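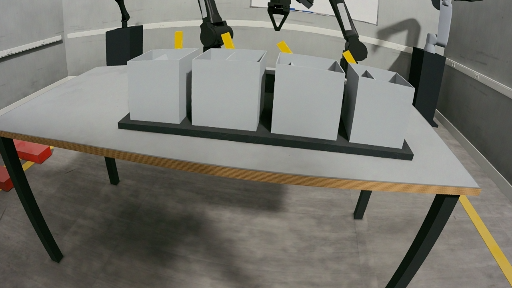
Last edited: Sunday, July 31, 2022

Back on the Renden story this morning, the one that started as a 300-word exercise in February and won't stay small. Cut the first 11 pages. They were all weather! It now opens with the sister on the ferry to Kedlow, and the voice is there from line one, which makes me a bit sick about how long I spent on the fog.

Karthikeyan Kurup read the middle section and wants the letter moved earlier – I tried it in 3 places and I like it best right after the funeral lunch (though then the aunt knows too much, so her scene at the bakery needs redoing).

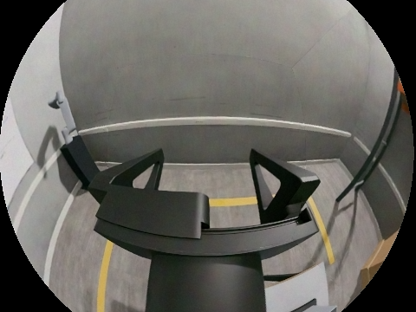 Gripper, fingers apart.

Other bits: Hegde is a better surname for the landlord than what I had, so I've swapped it all the way through. Reading slot for the group is up to 55 minutes this time, plenty if I skip the dream chapter. Still no title. "Ginance" is on the folder but it's only the name of the house and I'm getting tired of it.

Next: bakery scene, out loud, then print.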